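Categoría: Cocina básica > Legumbres y conservas

Cómo cocer garbanzos secos en casa y guardarlos para varias comidas

17-02-2019

Cocer garbanzos lleva poco trabajo y bastante reloj. Casi todo el tiempo se va en el remojo, que se hace mientras uno duerme, y en la olla, que solo hay que vigilar de vez en cuando. Las cantidades de esta página son las que uso en casa para una tanda pequeña: 283 gramos de garbanzo seco, que es lo que me cabe en la olla de diario con el agua necesaria y sin que la espuma llegue a la tapa.

Elegir el garbanzo

El pedrosillano es pequeño, aguanta bien la cocción y suelta poca piel. El lechoso es más grande y más mantecoso, pero se rompe antes si el hervor es fuerte. Para ensalada prefiero el primero; para cocido o hummus, el segundo. Compro casi siempre a granel en Segura, una tienda de ultramarinos donde apuntan en el saco el año de la cosecha. Un garbanzo de dos o tres años puede no ablandarse nunca, por mucho que se alargue la cocción, así que conviene preguntar.

Antes del remojo hay que repasarlos. Se extienden en una bandeja y se quitan las piedrecillas, los granos negros y los que tengan agujeros. Después se lavan con agua fría hasta que salga clara.

El remojo

Se cubren con el triple de su volumen de agua templada y una cucharada rasa de sal. Doce horas son suficientes. Si la cocina está muy caliente en verano, mejor en la nevera, y entonces con agua fría y unas horas más.

Si el agua de la zona es dura, media cucharadita de bicarbonato en el remojo ayuda bastante. Con más cantidad la piel se deshace y queda un sabor jabonoso que luego no se va. Quien tenga agua blanda puede saltarse este paso.

El recipiente tiene que ser más grande de lo que parece necesario a primera vista. Los garbanzos llegan a doblar su tamaño, y si asoman por encima del agua los de arriba quedan duros.

Cocción en olla normal

1. Escurrir los garbanzos, enjuagarlos y tirar el agua del remojo.
2. Poner a calentar agua limpia en la olla. Cuando hierva, echar los garbanzos. Si se echan en agua fría después de un remojo templado, tienden a endurecerse.
3. Retirar la espuma durante los primeros minutos con una espumadera.
4. Añadir una hoja de laurel, media cebolla y una zanahoria entera. Nada ácido todavía: el tomate y el vinagre van al final.
5. Bajar el fuego hasta que el hervor sea apenas visible y tapar a medias.
6. Si falta agua, añadirla hirviendo.

El tiempo varía mucho, entre hora y media y tres horas. A partir de la hora y media pruebo un par de granos cada rato. Están hechos cuando se aplastan con la lengua contra el paladar sin notar un centro harinoso. La sal se pone en los últimos diez minutos, poca, contando con la del remojo.

Cocción en olla a presión

En la mía, una Tornen de las de válvula de dos posiciones, les doy 20 minutos desde que sube la presión, en la posición alta. El pedrosillano sale en su punto; el lechoso, según la partida, puede pedir cinco menos. Hay que dejar que la presión baje sola. Si se abre la válvula de golpe, la piel se desprende y el caldo se enturbia.

No hay que llenar la olla por encima de la mitad cuando se cuecen legumbres. El manual de cada modelo marca el límite, y manda sobre lo que diga cualquier receta.

El caldo

No lo tiro. Colado, sirve de base para una sopa de fideos o para aligerar el hummus. Frío toma consistencia de gelatina floja, sobre todo si los garbanzos han reposado en él una noche. Reducido un poco a fuego lento, se puede montar con varillas como una clara, aunque para eso tiene que ser caldo cocido sin sal ni verdura.

Guardar las raciones

Una vez fríos, los garbanzos aguantan tres o cuatro días en la nevera, cubiertos con su caldo. Para congelar los reparto en raciones de 125 gramos ya escurridos — lo que uso en una ensalada para una persona — y les añado un par de cucharadas de caldo para que no se resequen. En el congelador los gasto antes de 3 meses. Más tarde siguen siendo comestibles, pero la textura se vuelve arenosa.

Las bolsas planas se descongelan antes que los botes y ocupan menos. Si se usan botes de cristal, hay que dejar dos dedos libres hasta la tapa. Yo apunto el contenido y la fecha con rotulador en cinta de papel, que se despega bien después; la tanda que hice en enero la tuve que identificar a ojo porque la etiqueta se había caído.

Problemas habituales

Quedan duros por dentro: garbanzo viejo, agua muy dura o un corte de hervor por añadir agua fría. Seguir cociendo a fuego bajo y, si en una hora no cambian, triturarlos para una crema.

Se pelan: hervor demasiado fuerte o exceso de bicarbonato.

Saben a poco: casi siempre es la sal. Dejarlos reposar media hora en el caldo ya salado antes de escurrirlos.

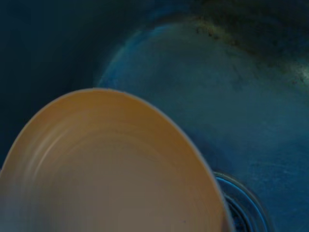 Con las alubias sirve casi todo lo anterior, salvo el arranque: se ponen en agua fría y se les corta el hervor un par de veces con un chorro de agua también fría. Las lentejas pequeñas no necesitan remojo.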